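Ribbed jacket on a white plastic hanger: do the shoulders need more support?
Testier Community Help > Clothing care > Storage and display
Viewed 2,906 times

Hanna Prokopenko
I run a small resale rail in Flotthorpe and have started taking in heavier garments, mostly corduroy and other ribbed cloth. All my hangers are white plastic with wide, curved arms. They are fine for shirts. Jackets are what I am unsure of, as some will stay on the rail for four months or more before they sell.

The one I am asking about is violet, with a wide folded lapel. It still has its price tag on a string at the collar. The rail is a thin black metal one and I would rather keep it.
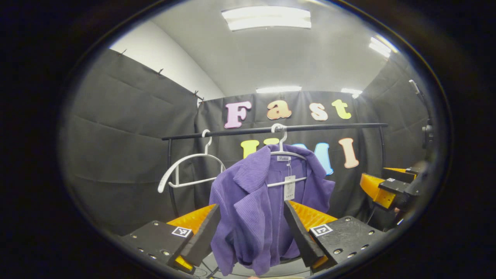

Purple jacket on its hanger, price tag at the collar, spare hanger to the left.

Two things I would like to know. Will the plastic arms leave marks in the shoulders over that length of time? And does it matter that the body hangs in loose folds, or will those set into the ribs?

Yevdokiia Maksymiv
Accepted reply — 7 people found this useful

Shoulder marks depend on two measurements: the width of the hanger across the tips and the thickness of the arm where the cloth rests on it. The tips should finish 1 to 2 cm inside the shoulder seam on each side. If they go past the seam they push a bump into the top of the sleeve, and in corduroy that bump is slow to come out. If they stop well short, the shoulder droops and a crease forms at the tip.

Thickness matters more with a heavy garment. A moulded plastic arm a few millimetres deep puts all the weight on a narrow line. For a few weeks I would leave it alone. For four months I would use a shaped jacket hanger, 4 cm deep or more at the ends, or slip foam covers over the ones you have.

On the folds: loose folds in a hanging jacket do not normally set. Flattened pile is the usual trouble with corduroy, and it comes from pressure. Leave a hand's width on either side of the jacket. Fasten the top button if there is one, so that the fronts hang level. Check that neither sleeve is caught up in the body.

If a mark has already formed, hang the jacket in a steamy bathroom for half an hour, then brush along the ribs with a soft clothes brush. Do not press the pile side with an iron.

One more point — turn the tag string so that the card lies on the lining. Printed card can rub on dark cloth.

savchuk_rails
Agree about the covers. I bought the Vallura ones and they slide off unless you put a stitch in the underside. Cheap though.

Also check your rail. Thin ones bow in the middle once you load them up with coats, so put the heavy stuff near the uprights.

Hanna Prokopenko
Thank you both. Tips are just inside the seam, so I will fit covers and move the jackets to the ends of the rail.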